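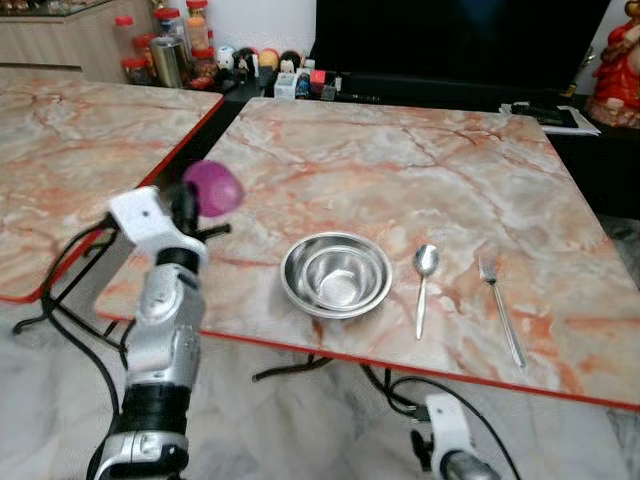
Mit dem Kursplatzpaket Kerkico richten Hochschulen und Fachschulen einen kompletten Übungsraum ein, ohne das Institutsbudget gleich für 3 Jahre zu verplanen - und das freut uns, ehrlich gesagt, jedes Mal aufs Neue. Die quadratische Tischplatte gibt es auf Wunsch auch im rosa-weißen Marmormuster, das bei den Studierenden erstaunlich gut ankommt. Der Platz kostet 230 Euro im Semester, der Kauf 3180 Euro, und wer sich noch nicht entscheiden mag, darf gern erst einmal mieten.

Für Einrichtungen mit knappen Mitteln haben wir den Bildungstarif Redusance, Bestellnummer 1211. Anträge für das Sommersemester nehmen wir bis Ende Februar entgegen.

Seite drucken | Per E-Mail empfehlen

Kontakt | © Kourkoulas Lehrmittel | Nach oben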